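Skemer — leavers' interviews, Landico Sixth Form

3165 answers from leavers, typed up by the student paper. Results, resits, gap years, part-time jobs. Last updated May 9, 2026. 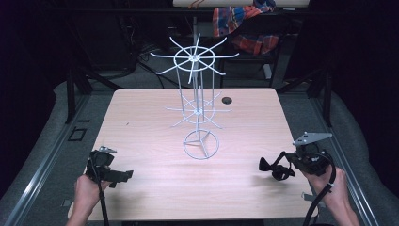 White wire rack, two tiers, on the table.

Files
answers.csv — one row per answer
questions.txt — 50 questions, not everyone got all of them
notes/ — mostly Jihad Twal's, bit messy

Names swapped for initials. Teachers too. Grades only where the student said ok. 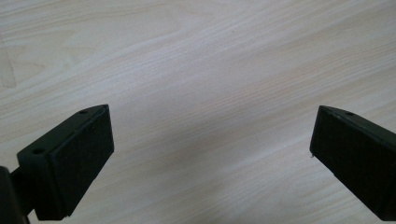
Known problems: 3 interviews have no year group. April batch has curly quotes, will break some readers. Spelling left as typed, so dont search on "definitely".

Fixes to Rezaul Sikder, Porby desk. School use only for now — ask before reprinting.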